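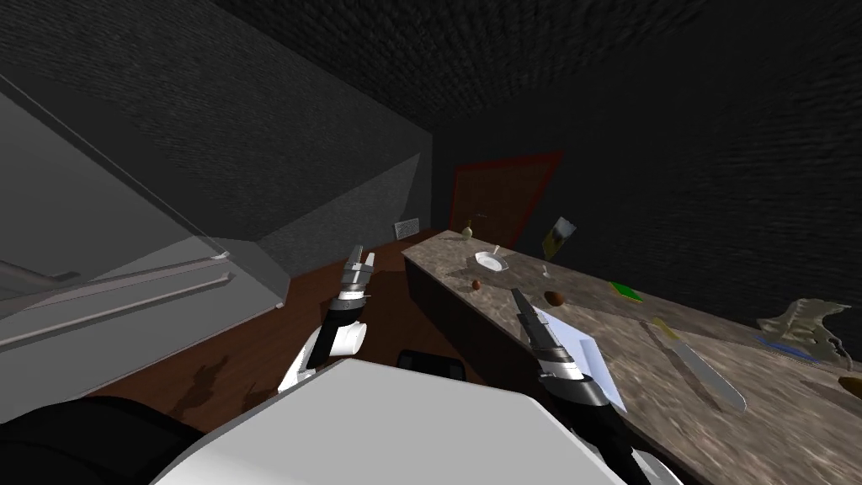 Progress report to the Nastberg fund, 11/11/2018

The Plornach tape archive has now finished the first stage of its work, the listening and cataloging of the cassettes made by local guitar bands between 1978 and 1991. When we wrote our application we believed that the collection held 300 tapes of useful quality. The final catalog has 1,673 single songs, and many of them were never released in any form. Most of these bands rehearsed at home, and the sound of the rooms is part of the recordings. Some members of our group grew up with digital music only and asked why a rehearsal in a kitchen sounds so hard and bright. I explained it with the surfaces: a long stone countertop and the flat faces of a large grey appliance send the sound of a snare drum straight back to the microphone. We now write the type of room in the catalog whenever the band can remember it.

Transfer of the tapes. The work was slower than planned during the summer. One of our two cassette decks had a problem with speed, and the songs came out almost a half tone too high. We discovered this in September and had to repeat the transfers from that deck. The repair was paid from the reserve, so we do not ask for additional money. All files are now saved in two places.

The Clunora sessions. These are the recordings that received the most interest. Clunora existed for less than two years and made one single, which sold badly, but several later bands from the region name them as the reason they started to play. We had only the single before. Now we have 9 further songs, among them an early version of the B-side with a different text and a much slower tempo. The end of one song is missing where the tape was recorded over with a radio program.

Permissions. We have signed agreements from most of the bands. With 5 bands we are still in discussion, mainly about who wrote which song. In one case the former singer and the former drummer both wish to be named as the only author, and we will leave these songs out of the first release if they do not agree.

The compilation. MacDonald, the mastering studio, has sent us test versions of the first side. We asked for less noise reduction, as the cymbals had lost their character. The second test was much better. The order of the songs is not decided yet. I would prefer to follow the years, but others in the group want to begin with Clunora.

Next steps. Until the next report we plan to finish the booklet text, to correct the spelling of names in the catalog, and to send you the complete accounts for the first stage. The invoice for the deck repair is attached.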